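Subject: Re: [Minham-build] Scribing fillers to uneven walls

Ermelinda Figueiredo wrote:
> The run along the back wall is 2,640 mm on the Meireles drawing. My
> carcasses come up short of that and the plaster is out of plumb by
> 9 mm at the left end. Do I split the gap or put one filler on the
> worst side?

Split it, unless one end would drop below 10 mm. Narrow fillers crack when you plane them. Put the wider one on the left so the taper is harder to see.

The Olico fillers are cut from the same sheet as the doors, so run the grain vertically. I would leave them 40 mm over on length and trim on site — the floor is rarely level either.

Order of work:

1. Set the base units level on their feet and clamp them together. Check the face with a straightedge before any screws go in. Raised panel doors with knobs near the middle seam show a twisted carcass at once, as the two knobs stop lining up. 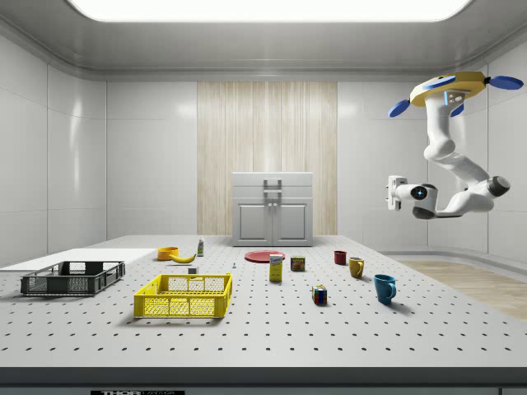
2. Clamp the filler plumb, overlapping the stile. Set the compass to the widest gap and mark from top to bottom without changing the setting.

3. Cut outside the line with a fine blade and back-bevel slightly. Plane to fit.

4. Screw through the stile from inside. No glue, in case the Skeltberg hinges need packing later.

Does the drawing give the wall length at floor level or at worktop height? Mine didn't say.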